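Print | E-mail

1/ Okay, Saturn thread, because I finally got a clear night in Hadden and I'm still buzzing. Set up in the driveway at 9 with the old Pettigrew refractor. 70 mm of glass, and yes, you can see the rings!

2/ They're thin right now. We're looking at them almost edge-on, so it's more of a bright needle through a tiny ball. Shamim Mengal had a look and said "olive on a toothpick" and I can't unsee it.

3/ Titan was easy, a little dot off to one side. I tried for Rhea too - maybe? I wrote it down with a question mark.
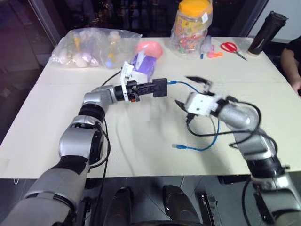

4/ Power. 15 was way too low, just a funny-shaped star. I swapped eyepieces until the air turned everything to soup, then backed off one step. Don't believe the 500x on the box, please.

5/ Barrett Mbeki asked how I find it. Steady yellowish light, no twinkle, fairly low in the southeast. If it's twinkling like mad you're probably on a star (I did this for ten minutes once).

6/ Next clear night I want to sketch it and mark where Titan has moved to. Dress warmer than you think - my toes are still mad at me.

Print | E-mail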